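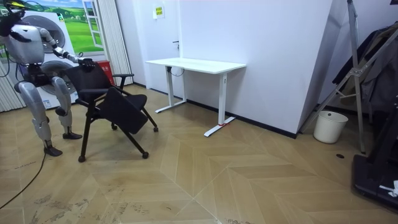 Dzifa Amissah wrote back after the first version of this page that her team had spent 17 sessions on the arm motion and only one on the feet, and that the feet were what decided whether a run counted. She asked for the standing part to come first. It now does.

Teaching the humanoid to move a chair

This is the second task in the Treltness student project. You need the first task (stand and reach) signed off before you start. Work in pairs, with one person on the keyboard and one on the stop button. The person on the stop button does nothing else.

Set up the floor

Use a chair on casters. Fixed legs drag and give you bad force readings. A folding chair with a mesh back is fine, and its top edge is thin enough for the hand to close around.

Run the robot's cable out to the side, away from the direction the chair will roll. Pick up anything loose. Mark the start position of the chair with tape so you can put it back in the same place for each run.

Step 1. Stance

Load the Bronano stance file and set one foot forward and one back, both soles flat. Bend the knees before you bend the waist. If you bend the waist first, the weight moves onto the toes and the balance controller starts to fight you. Hold the stance for 7 seconds. If either foot shifts, widen the stance and try again.

Step 2. Reach and grip

Lower one arm toward the top of the backrest. Keep the other arm up, out of the path of the chair. Close the hand slowly. Start with the grip value at 800 and go up in small steps until the chair follows the hand. Do not go over 3,000. The fingers will hold at that value, but the wrist motor gets hot and shuts off.

Step 3. First pull

Pull the chair a few inches without moving the feet. Watch the casters. They often point different ways at the start, and the chair will swing before it rolls straight. Let it swing. Teams that try to correct for this in code usually end up with a jerky arm.

Step 4. Step and pull

Add one step back, then pull. Keep these as two separate moves until both work every time. The Sudau planner can blend them later.

Saving your runs

Save every run, including the falls. Name the file with your team name and run number, then copy it to the Somboon folder. Write one line in the log saying what you changed.

Common problems

Hand slips off the backrest: the palm is too high. Lower the wrist and close again.

Chair tips toward the robot: you are pulling up as well as back. Check the elbow angle.

Robot leans and does not recover: press stop, support it from behind, and go back to Step 1.

Task three, opening a door, will be posted in September.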